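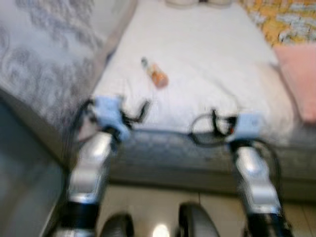 Unit 4: Sleep and Food in Children Ages 3 to 10

Instructor: Houda Abdel Hamid
Clarnwood Family Nutrition Course

Read before class: Pētersons handout, first two sections. Bring your three-day food log from Unit 3.

4.1 Why this unit comes after sugar

Parents often blame sugar for a child who will not settle at night. Controlled studies have mostly not found that sugar makes children hyperactive. Caffeine is a different matter. It shows up in cola, iced tea, chocolate milk and some coffee-flavored ice creams, and a small child clears it slowly. When a family reports bedtime trouble, ask about caffeine first and dessert second.

4.2 Timing of the last meal

A heavy meal right before bed can cause reflux and stomach discomfort. Going to bed hungry also keeps children awake. For most families a regular dinner works well, with a small snack an hour or so before lights out if the child asks for one.

Snacks that work:
- plain yogurt with fruit
- half a banana with peanut butter (check for allergies)
- oatmeal made with milk
- whole-grain toast and cheese

Milk at bedtime is fine for most children if teeth are brushed afterward. Do not send a bottle or cup of milk to bed.

4.3 Drinks

Offer most fluids earlier in the day. For a child who still wets the bed, do not cut total fluids. Move them toward the morning and afternoon. Bed-wetting is common at five and six, and parents should hear this from you plainly. 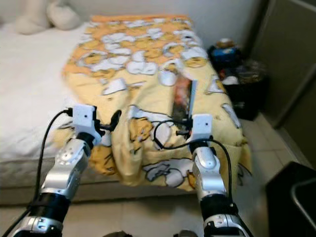 Bedtime routine matters as much as the menu. The order should be the same each night: snack, teeth, toilet, story, lights out. Screens go off before the snack. Let the child make one or two small choices, such as which book to read or whether to have the yellow cartoon blanket or a plain one, and keep the food choices to two options. A long list of options turns into a negotiation. Requests for a second snack after teeth get a calm no and a sip of water.

4.4 Case for discussion

The Zakwood case (page 11 of the reader): a boy of seven, asleep after 10 p.m. most nights, skips breakfast, eats most of his food after 4 p.m. His log shows 500 calories at lunch and up to 800 between dinner and bed. Work in pairs. What would you change first, and what would you leave alone for now? Reda El-Sayed will collect written answers at the end of the session.

4.5 For next time

Gromwood chapter on school breakfasts. Keep logging, and add bedtime and wake time to each day.

Clarnwood Family Nutrition Course | Contact the course office | Copyright Clarnwood | Back to top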